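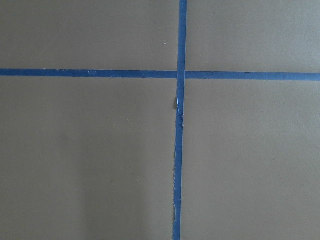

Blue tape crossing on brown.

So I've been riding the bus for eight months now and people keep asking me how it's going, usually in the voice you'd use to ask about a bad knee. It's going fine! I like it! I have complaints, and I'll get to those, but I want to write down the good parts first before the next rainy morning wipes them out of my head.

Quick background if you're new. My old car needed a transmission, the quote came back at $3,671, and I stood in the parking lot of the shop doing the kind of math where you already know the answer. I sold it for parts. The plan was to ride the bus for a few weeks while I looked for another car, and then the weeks went by and I kept not looking.

My route is the 23, which runs from Grisley out to Edville with a long wiggle through the hospital parking lot that adds, I swear, half my life to the trip. In the car I could do it in no time. On the bus I get through most of a chapter, or one and a half podcasts, or I just look at people's yards. I know so much about people's yards now. There's a house past the water tower that has had the same Christmas reindeer lying on its side all winter and I've become very attached to it.
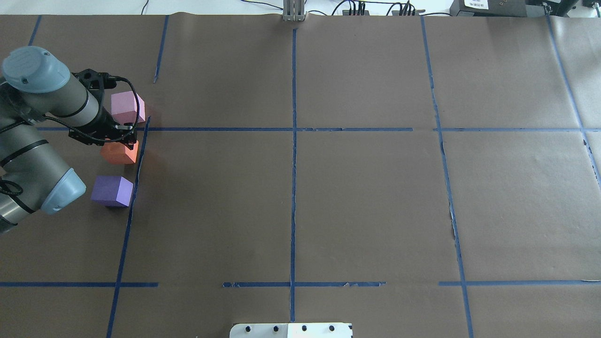 Stuff I wish I'd figured out sooner

Sit on the right side going in and the left side coming home, or the sun will cook you. Keep a spare pair of socks at work. Don't trust the app when it says "arriving," it says that about buses that are still on the other side of the river. If you miss the one you wanted, walk to the next stop instead of standing there getting mad, unless it's windy, in which case stand there and get mad behind the shelter.

Also, groceries. I used to do one giant shop and fill the trunk, and half the lettuce went bad every single time. Now I buy what I can carry, two bags, that's the limit - one on each side so I don't walk like a crab. I spend less. I eat a lot more soup than I used to, and my shoulders have opinions about canned tomatoes.

And then there's Bélanger, the bakery by the transfer stop. I'd driven past it for years and never gone in (no parking). The wait between buses is exactly long enough to buy a cheese roll and eat it standing up. I'm not going to tell you how much of the car money has gone to cheese rolls.

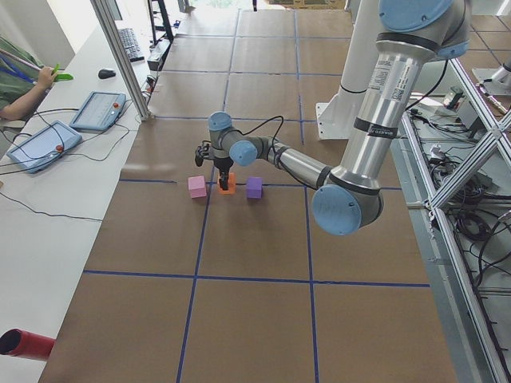
Edville, Apr 10, 2022

Picking this post back up after leaving it in drafts. It's finally warm enough to wait outside without a hat, which has improved my whole outlook, but the new schedule is up at the station and I am not thrilled. Starting in May the last evening bus leaves earlier, so movies are pretty much out unless I can talk somebody into driving me home. Dinner with friends is going to mean me looking at my phone under the table and then bolting before dessert.

I did look at a car last week. A little green hatchback, clean, decent price, smelled like oranges. I sat in it and adjusted the mirrors and everything. Then I thought about insurance and scraping the windshield and circling the block downtown, and I told the seller I'd think it over. I'm still thinking. I might want it by next winter, ask me when my socks are wet.

For now I've bought another monthly pass and a better backpack, with the strap that clips across the front so I look like I'm about to climb something.

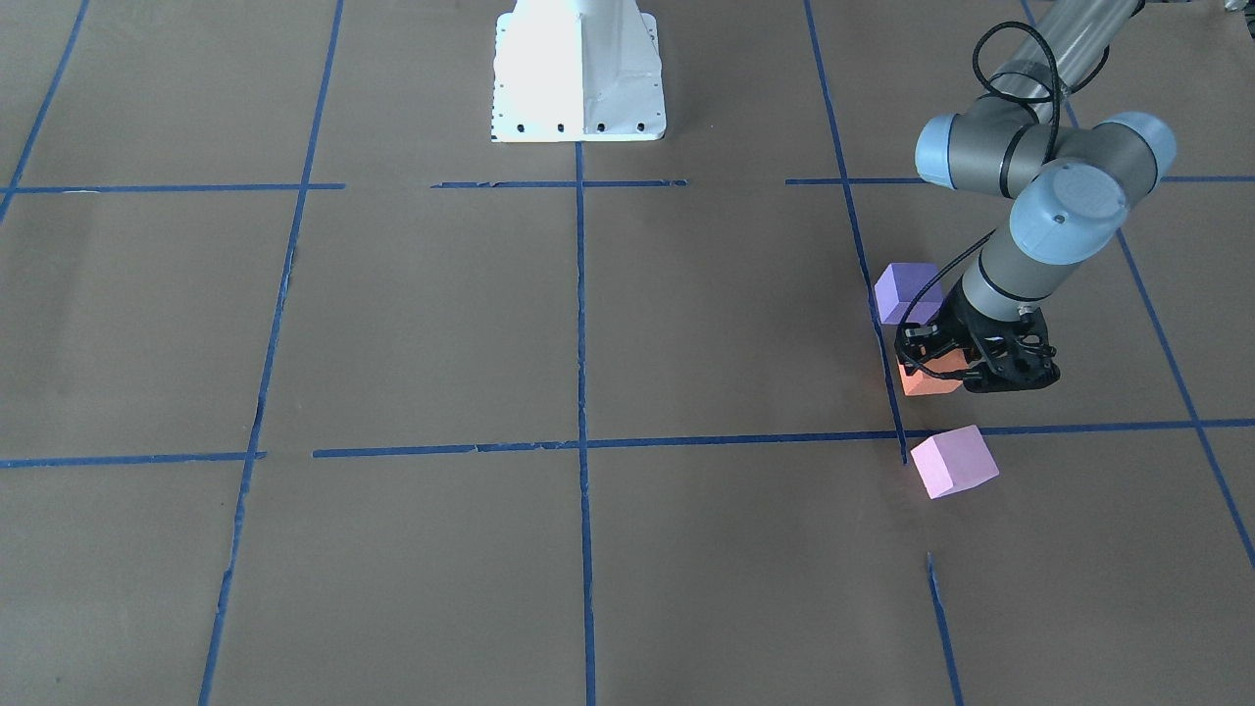 Felturent
Blog owner and bus rider

If you ride too, leave me a comment with your route and your best snack stop. I'm especially looking for anything good near the Grisley end, where all I've found so far is a vending machine that only takes coins. Next post will be the soup recipes, I promise, I just have to remember what I put in them.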